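## 4.3 Recording a demonstration set

Complete the wrist camera check (4.2) before the first take. One set is 100 accepted episodes of a single task, recorded at one station by one operator.

1. Power the arm and wait for the Drostia controller to show READY.
2. Open the recorder and load the task file. For slotted parts in the housing, load task 221.
3. Place the part within the marked start area. Change its angle between episodes.
4. Press the left pedal to start recording, then guide the arm with the leader handle.
5. Close the fingers on the slotted end of the part. Hold still for 3 seconds – the trimming tool uses this pause to find the grasp.
6. Move the part to the target, open the fingers, and press the left pedal again to stop.
7. Mark the episode *accept* or *reject*. Rejected episodes are kept in a separate folder and are not used for training.

**Caution:** Keep grip force at or below 80 percent. Higher settings can mark plastic parts.

**Note:** Do not correct a poor approach in the middle of an episode. Stop, reject, and start over.

Compare the wrist view during the grasp with Figure 4-2. The part and at least one finger must be visible.

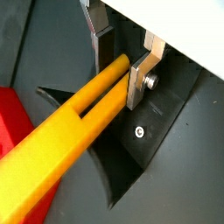

*Figure 4-2. Wrist view: yellow slotted part at the gripper fingers, above the black angled plate.*

8. Copy the finished set to the Nikell share and enter the operator's initials in the log. Send questions about task files to Dennis Owino.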